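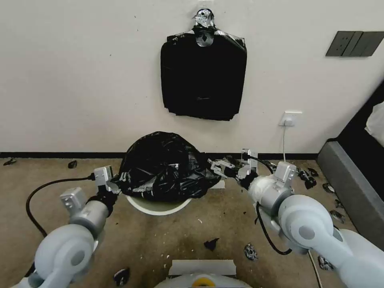
I have wanted a decent cable kit for our two-armed robot ever since the day a gripper lead snagged on a table leg and pulled its own connector out. The Plokberg dress kit went on in March, I've put 250 hours on it, and I'm a fan. Our arms spend most of their time low down and reaching inward, like they are at the trash bin with the black bag, and that's a hard posture for any cable. The lead by the left gripper swings out wide and comes down across the carpet, and the right one droops in a loop toward the floor. I like a generous loop when both arms meet in the middle. It does mean you have to think about what's on the carpet, and with scraps of black debris lying around I check the low point of each loop every morning.

What you get in the box is a set of soft clips, two strain relief blocks, a roll of fabric tape, a small torque driver and a printed card with the loop lengths. The card is wonderful! You fold each arm all the way in, then reach it all the way out, and mark the cable at both ends of the travel with the tape. The difference is your slack. I used to guess at this and redo it every other week.

Fitting took me an afternoon, working alone, and I'd budget the same for anyone who has had the covers off their arms before. Do the wrists first. The clips grip better than they look, and they come off cleanly with a thumbnail, so you can move them as often as you like while you find the right spot. I moved one of mine 4 times.

The strain relief blocks are the best part. They take the tug before the connector does, and the screws seat with a nice firm click from the driver. Nadine Bataineh runs the same kit on the pair of arms at Wirkthorpe and swaps her blocks over with the power off and the arms parked on foam - a habit I've picked up from her.

Two grumbles. The fabric tape picks up carpet fluff along its edges, and I've gone back to the Jurkevetti tape I had in the drawer. And the card assumes an arm mounted upright on a bench. If yours come in from the sides of a body, add a hand's width to whatever it tells you and run the full range slowly before you trust it.

I re-check the torque every 47 hours of running, an odd number that comes straight off the card, and so far no screw has backed out. The spare clips come in a bag of their own, and I've used two - both lost under the furniture, neither one broken. I've already ordered a second kit for the bench arm.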